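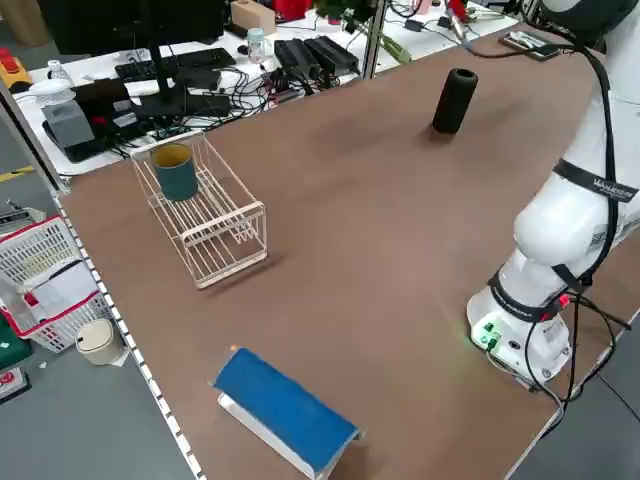
Products > Table-Mounted Manipulation > Household Task Cells

Saliba Dish and Tabletop Cell

The Saliba cell is a single-arm workstation for testing light household handling: moving cups in and out of a dish rack, clearing a table, and putting small objects back where they belong. It is sold by Clollelus to labs, appliance makers and integrators who need to know which chores a machine can finish today and which ones still need a person. It is not a consumer appliance and is not approved for use in a home.

What is supplied

One six-axis arm on a round base, the Sanano control unit, a two-finger gripper, a table mounting plate, one wrist camera, one fixed camera with bracket, and a cable kit. The table is ordered separately. Customers may use their own, provided the top does not flex under the arm at full reach. A matte surface is preferred. Gloss finishes cause false edges in the depth data, and we do not cover tuning for them under the standard support plan.

Dish racks, cups and other test objects are not included. A wire rack with thin parallel rods, like the white one holding the teal cup at the top of this page, is a harder test than a molded plastic rack. The rods and their shadows are close in width to the gaps between them, and an open rack gives the fixed camera very little solid surface to measure.

Current task status

Cup out of rack, upright: supported. The arm approaches from above and grips the rim or the wall, depending on diameter. The rack must be within reach and must not be fastened to the table.

Cup into rack, upright: supported for cups with straight sides. Tapered cups lean against the rods and may be reported as placed when they are not stable.

Plates: limited. Flat plates can be removed one at a time if there is a free slot on one side. Loading plates into a full rack is not supported.

Glassware: limited. Clear glass is often missed by the depth camera. Colored glass is better.

Cloth: not supported for folding. The arm can pick up a cloth and drop it into a bin or basket. If the cloth is resting on another object, the two are often treated as one item, and the operator should expect to step in.

Washing and drying: not supported. The arm has no seal rating for splash and must not be used over a sink.

In our own acceptance run of 1000 rack cycles with a single straight-sided cup, the arm needed an operator reset 40 times. Most resets came from a rack that had crept across the table during the run. A rubber mat under the rack reduces this. Results with mixed dishes are lower and depend heavily on the set, so we do not publish a figure for them.

Speed

A single cup transfer takes about 6 seconds at the default setting. A person does the same job in less than half that. Higher speeds are available in the Sanano menu but disable the soft-contact mode, and should be used only with unbreakable objects.

Installation

Mount the base near one edge of the table so that the work area lies to one side of the arm. Leave slack in the cables for the full range of the lower joint. Keep the emergency stop where the operator can reach it without leaning over the table. The control computer may stand on a second table within cable length, outside the reach of the arm. Calibration takes one person most of a morning and must be repeated if the fixed camera is moved.

Software

Tasks are built in Tinirine from recorded motions and simple conditions. No programming is needed for the supported tasks above. A new object is added by showing it to the wrist camera from at least four sides. Objects with a soft or loosely fitted cover should be recorded both with and without it.

Not recommended for

Knives, hot cookware, food contact, unattended operation, or any space where children or pets may enter.

Status list revised December 2020. Plate loading is under test and is planned for the February software release. Existing Saliba owners will receive it at no charge. The gripper does not need to be replaced.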